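About Us

Flirmont is a small shop in Cadley, and we look after the tools that other people use to teach robots. Most of what comes through our door is a pair of hand-held grippers, the kind a person holds, one in each hand, and works at a table with, so that a machine can later learn from the motion. We set them up, we keep them going, and when a jaw bends or a cable gives out we put things right again and send the pair home.

We started in 2016 or so with one bench and a borrowed set of hex keys — the owner of the keys did get them back, eventually — and for the first few years we took on anything with a motor in it. Then our neighbors at Zokmont asked whether we could do something about a pair of grippers that would no longer close evenly. We had them for 10 days, learned a great deal more than we had planned to, and the work has been mostly that ever since.

People sometimes ask what there is to look after, and we are always glad to be asked, so please forgive us if we go on a bit. The jaws come first. We check that the tips meet along their whole length and that the two sides let go at the same moment, and we do it on both grippers, with the pair side by side on the bench. Next come the marker cubes, the ones with the black-and-white squares. A cube that has worked even slightly loose on its mount will spoil an afternoon of good recording, so we tighten it, wipe the faces with a soft dry cloth and measure it against the jaw again. Last come the cables. We look hardest at the spot where the cable leaves the handle, which is where we find most of our trouble, and we replace anything with a kink in it.

After that we try the pair on cloth. Blocks and cups are forgiving, and a gripper in poor shape can pick up a block all day long, but a piece of fabric will slip out of a bad jaw before you have it halfway across the table. We take it by two sides, lift, fold, lay it flat and start over, four rounds for a regular service and more after a repair. It's slow work and rather pleasant, and whoever is doing it usually gets left in peace.

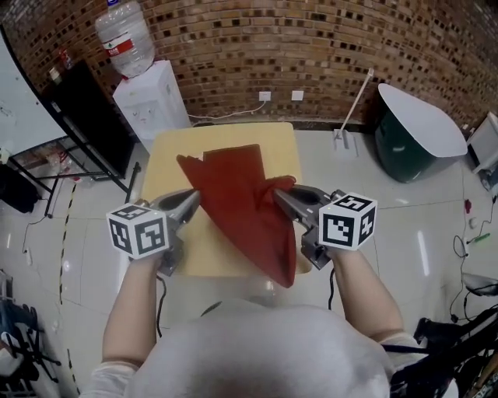
Every pair goes back with a Cheng sheet, our own one-page record named after the street we used to be on, showing what we found, what we changed and the jaw gap before and after. We have filled out 484 of them as of 2026-01-05, and we keep a copy of each, so if yours has gone missing just write and we will send you another. A regular service takes three working days. December tends to fill up early, and if you can send your grippers before then we will be very happy to see them.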